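Vurar Tabletop Set: README and house rules for recording

Welcome, and thank you for reading this before you open the folders. The Vurar set holds 1,015 short episodes of a single arm working on small household things at a table, recorded with a wrist camera at our Stemon bench over the course of July. Most of this file is about the rules we recorded under, as those are what people keep writing to us about, and they decide what you can fairly use the data for.

The rules started as a page of notes by Marin Berisha and grew from there. Karthik Howlader turned them into something an operator can follow at the end of a long Saturday, and Jirayu Suksawat does the review. If you record additions of your own, please keep to them as closely as you can, and tell us where you couldn't.

Setting up

Every episode starts with the gripper fingers closed or nearly closed and pointing down at the work area. Put the target object where the wrist camera can see all of it before you press record. A container that lies on its side should have its opening toward the arm, so that whoever labels the episode later can see inside. We use ordinary packaging on purpose - food boxes with torn flaps, printing upside down, whatever the kitchen gives us - and we ask you not to tidy it up with tape or scissors.
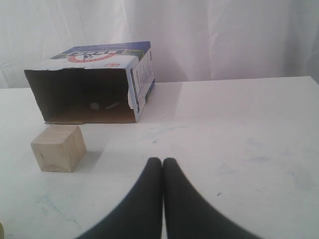

Wrist view, block and box layout. Fingers together, cube in front of the open carton.

Wipe the table at the start of a session and then leave it alone. Smudges and small specks are fine and you'll find plenty of them in the set. What we don't want is a table that changes from grubby to spotless halfway through a batch, as that makes two halves of one batch look like two different places. The same goes for curtains and lamps: set them once, write down how they are, and don't touch them until the batch of 20 is finished.

During the episode

Hands stay out of the marked area whenever the arm is powered. If something rolls away, stop the arm first and fetch it second, even if it's only a block. The stop button sits on the operator's side, within reach from the chair, and it gets tested before the first episode of each session. An episode runs for 30 seconds at most. If the grasp fails, let it fail and mark it "missed" in the notes file; please don't delete it! Missed grasps are some of the most useful things we have, and we're rather fond of them.

Review and known gaps

Jirayu watches every episode once at normal speed. We took out 14 for hands in view, and they aren't part of the count given at the top. Lighting is soft and even throughout, so I wouldn't lean on this set for anything to do with hard shadows or dim rooms. Package text is mostly too small to read from the wrist camera, and we haven't labeled it.

Questions and corrections go to Marin, who answers everything, though sometimes it takes a week or so. Please include the episode number and the name of the batch folder when you write.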